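How do I get creases out of a thin patterned cloth without ironing?

Asked by Tomoyo Noguchi
525 views

I keep table linen in a beige plastic basket with holes in the sides. Every time I take a cloth out it looks like the one in the photo. I don't own an iron and would like to avoid buying one. Is it how I store them?

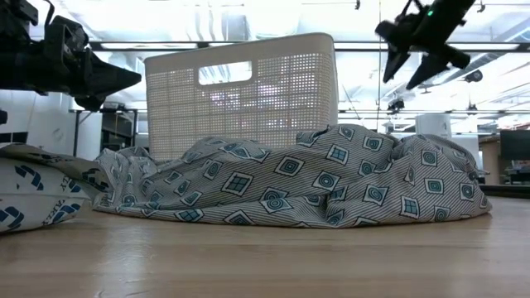

The patterned cloth and the storage basket

It's meant to go on the table for a lunch in March. The label has faded so I don't know the fabric.

3 answers

Sipho Maluleke
Probably the storage, yes. Fold it in half lengthways, then in half again, and roll it up from one end. Stand the rolls upright in the basket and don't press anything down on top. For the creases you have now, mist the cloth with plain water, smooth it flat with your hands and leave it overnight. Put a towel under it first - damp cloth on a wooden table can leave a mark. Test a corner as you don't know the fabric.

Kenneth Espiritu
just buy an iron

Fermín Medina
Hang it in the bathroom while you have a shower. Works on my shirts, less well on the heavy curtains. I'd still roll them afterwards like Sipho says, mine have been in a drawer that way for five years.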